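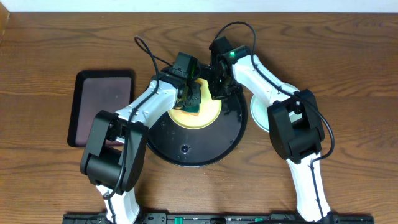 Yi-an Tak wrote in the margin of the first draft that a chapter on soap ought to start with grease, soap being only half the story and the boring half at that. Fair. So we start with grease.

CHAPTER 7
Soap, Grease and Water

What you need from earlier: charges on a molecule (Chapter 2), why salt dissolves (Chapter 4), the bit on acids and bases if you skipped it. If you didn't do Chapter 4, go back. Most of what follows leans on it.

Words to watch for: polar, nonpolar, surface tension, surfactant, micelle, emulsion, hard water, scum, builder.

7.1 A plate with butter on it

Run cold water over a buttery plate. The water beads up, slides off, takes some crumbs along and leaves the butter where it was. Run it longer. Same thing. You could stand there all of Monday.

Two separate problems, and students mix them up every year, so keep them apart from the start.

First problem: the butter is stuck to the plate. Fat is soft, it spreads into every little scratch, and it clings pretty well to most surfaces.

Second problem: even if you scrape some butter loose, the water won't keep it. The loose bits drift, bump into one another, join up, and settle right back on the next thing they touch. Plate, sink, your hand, the sponge.

Scrubbing deals with the first problem. Soap helps with both, but its big job is the second one. Keep that in mind when you get to 7.4.

7.2 Why water and fat stay apart

Water is polar. Oxygen end slightly negative, hydrogen ends slightly positive, and the molecules tug on each other all day long. Those tugs are hydrogen bonds (Chapter 4 again).

Fat is mostly long chains of carbon and hydrogen. The charge is spread out evenly along the chain, near enough. Nothing much for water to grab.

People like to say that oil and water "hate" each other. They don't. A fat molecule and a water molecule attract each other weakly, the same as any two molecules will at close range. The trouble is that water attracts water so much more strongly. To push a fat chain in among water molecules you'd have to disturb a lot of good water-to-water bonding, and the water around the chain ends up more ordered than it was. That costs. So the system goes the cheaper way: fat with fat, water with water, and as little contact between them as possible.

That contact is called the interface. You'll see the word all through the chapter. The line between oil and vinegar in a bottle of dressing — that's an interface. So is the top of a glass of water, where water meets air.

Surface tension comes from the same place. A molecule in the middle of the glass gets pulled from every side. One at the top gets pulled sideways and down but hardly at all upward. So the surface acts as if it wants to shrink. That's why drops are round, why a paper clip laid down gently will float, and why plain water is bad at creeping into cloth.

Drop the paper clip in carelessly and it sinks, by the way. Use a fork to lower it. Works nearly every time.

7.3 A molecule with two ends

Now take a molecule with a long fatty tail and a charged head. The tail mixes happily with grease. The head mixes happily with water. One molecule, two habits.

Anything built like this is a surfactant, short for surface-active agent. Soap is the oldest one people made on purpose. Detergents are newer. Your body makes its own as well: bile salts in the gut, and another kind that lines the lungs and keeps the tiny air sacs from falling in.

Where does a surfactant go when you drop it in water? At first, to the surface. Heads in the water, tails poking out into the air. This breaks up the tight layer of water at the top and the surface tension falls. Touch a drop of dish soap to the water next to your floating paper clip and watch it go down.

Add more and the surface fills up. No more room. Past a certain amount the extra molecules start gathering in little balls down in the water, tails tucked inside, heads facing out. Those balls are micelles. The amount at which they begin to form has a long name, the critical micelle concentration, and you should know it, but in this chapter we'll mostly just say "the crowding point."

One thing that surprises people: past the crowding point, adding still more soap hardly changes the surface tension. You only get more micelles. Useful for grease. No use at all for making water wetter than it already is.

7.4 What happens at the sink

Put it together. Warm water, soap, a greasy plate, some kind of rubbing.

The soap's tails work into the grease. The heads stay out in the water. Water can now creep in along the edge between grease and plate, and the grease starts to round up into blobs with less and less of it touching. Rubbing knocks the blobs loose. Each one gets coated, tails in, heads out. All the heads carry the same charge, so the coated blobs push each other away instead of joining back up. They stay hanging in the water. That's an emulsion. You pour it down the drain and the grease goes with it.

Heat helps, up to a point, and the point depends on the fat. At 42 degrees Celsius butter is liquid and moves easily. Beef fat at the same temperature is still mostly solid, so the water feels plenty hot on your hands and the roasting pan stays greasy. Hotter water then, or a long soak, or more elbow.

Teguh Raju ran this as a class project at Dritbridge one April. 27 small steel trays, each with the same smear of butter, each washed for the same time with the same cloth. Only the water temperature and the amount of soap changed. The weights from before and after are in the table at the back of the book, page 114, and we come back to them in 7.9. The short version: cold water with plenty of soap beat hot water with none. Warm water with a little soap beat both. And doubling the soap after that made almost no diference that his scale could pick up.

Do look at the spread in the numbers before you believe any one tray. Some students rub harder than others.

7.5 Where soap comes from

Fat plus lye. That's the recipe and it's very old. Wood ash soaked in water gives an alkaline liquid, and boiling fat in that gives a soft brown soap that cleans all right and smells of whatever the fat came from.

In a fat molecule, three long chains hang off a short backbone, glycerol. The lye snips them off. Each freed chain now has a charged end, and there's your head. The rest of the chain is the tail. The glycerol floats free and may be left in or taken out. Left in, the bar is a bit gentler on skin.

Sodium lye gives hard bars. Potassium lye gives soft or liquid soap. Same tails, different partner for the head. Old ash soaps were potassium soaps, hence soft, and makers would add salt to the pot to swap the partner and get something they could cut.

The reaction is called saponification. Spell it right on paper; we take no position on how you say it.

7.6 The ring around the tub

Soap has a weak spot. Water that has run through limestone carries calcium and magnesium, and both of them grab soap heads, two heads to each ion. What forms won't dissolve. It drops out as a gray, sticky film. Scum. It's on the tub, on the shower door, in the towels that went stiff.

Worse, every bit of soap tied up as scum is soap that isn't cleaning. In hard water you have to use up the calcium and magnesium first before any of the soap gets to do its work. Hence the poor suds.

Ways around it. Take the calcium out before it reaches the tap (a softener). Add something to the wash that grabs it before the soap can (a builder — washing soda is the old one). Or change the head of the surfactant to a kind that doesn't mind calcium so much. The last one is how we got detergents, and they take up the second half of the chapter.

A word on suds while we're here. Foam is air trapped in thin films of soapy water. It tells you there's surfactant left over. It doesn't do much of the cleaning itself, and a washing machine detergent made to foam very little can clean just as well. Shampoo makers know poeple like foam and add it in for that reason.

7.7 Before you go on

The next section needs a ruler, two clean jars with lids, cooking oil, any dish soap and a bag of plain Epsom salt. Epsom salt is magnesium sulfate and we use it to make our own hard water. Get a little real bar soap too, grated fine. Check the label, as plenty of bars sold for washing are detergent and won't form scum the way we want.

Label the jars first. Then fill both halfway with distilled water, a spoon of Epsom salt in one, nothing in the other, and leave them to stand while you read 7.8.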